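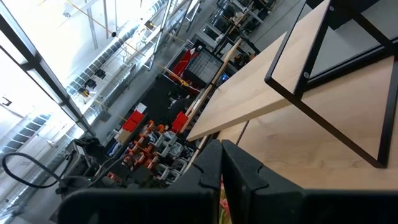
A long tabletop in pale wood.

Milagros Echeverría has been teaching the Book of Job to adults for eight years, and she would like it known that she still doesn't enjoy the middle part.

"Everyone loves the first two chapters and the last one," she says. "Then there are all those speeches. His friends sit quietly with him for a week, and it's the best thing they do. After that they open their mouths."

Her class meets in Clirkport and now goes out as a podcast, which had 1000 downloads last December. She suspects her sister of a good share of them.

I asked why she picked Job over something easier to sell. She laughed – she had wanted to do Ruth. "Ruth is four chapters. We'd have been home by spring. But a woman in the class had just buried her husband, and people kept telling her it was all part of a plan. She asked me where in the Bible it said that. I said let's go read the fellows who thought so, and see what God says to them at the end."

What God says, in chapter 42, is that they have not spoken rightly. Echeverría reads the verse aloud with some relish.

Does she get complaints? "One man wrote that I was too hard on Eliphaz. He sent four pages. I read them all, and I'm sorry to say he had a point about chapter five."

The next series is on Ecclesiastes. Her sister has asked if there is anything cheerful in it, and Echeverría has told her to wait for chapter nine.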